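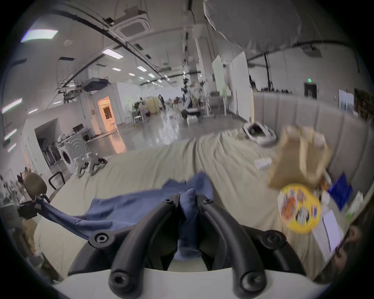

Vesero opens its Kalladbridge hall to visitors in March

KALLADBRIDGE – Vesero will hold a public open day at its Kalladbridge hall in March, with demonstrations of the household handling work the company has been doing under its Ornorine project. Doors open at 2 p.m. Admission is free, but places must be booked ahead.

Ornorine began 14 months ago. It deals with ordinary chores that involve soft items: picking clothes up off a bed, folding them, and putting them where they belong. The hall is fitted out with home furniture for this purpose, including a bed with a padded headboard, a front-loading washing machine and a clothes rack. Operators work through the chores with hand-held grippers, and the recordings are used to train the software that will later run on Vesero's robots.

Visitors will be able to watch the bed station up close. An operator brings the two black fingers of the gripper to a piece of blue clothing on the beige sheet, picks it up, folds it and starts again with the cloth in a different position. Other small household items stay on the bed during the session so that the recordings include the kind of clutter found in a real bedroom.

"People ask us why we spend so much time on one shirt," said Lindalva Vasconcelos, who leads the Ornorine project. "Cloth never lands the same way. We would like visitors to see how much of the job is repetition, and to have a go themselves if they want to."

Guests who would like to try a gripper can sign up at the door. Each turn lasts a few minutes, and a member of the project team will be at the bed to help. Turns taken by visitors will not be added to the project's recordings.

Vasconcelos will also give a short talk on how a chore is chosen and written up before anyone starts recording it. The Ornorine list currently has 26 chores, most of them laundry and tidying. Kitchen work will be added later in the year.

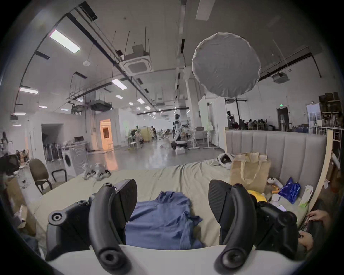
Visitor information

The hall is on one level and has a smooth concrete floor. Visitors are asked to keep to the marked routes when robots are moving. Children are welcome with an adult. Personal photos are allowed, but please ask before photographing staff or other guests.

Attendance is limited to 500 people over the afternoon. School and college groups should book through the Vesero front desk and give the size of the group when they do.

About Vesero

Vesero develops robots and training methods for household work. The company is based in Kalladbridge and is part of the Bratu group.

Media contact: Vesero press office, Kalladbridge. Interviews with Lindalva Vasconcelos can be arranged on request.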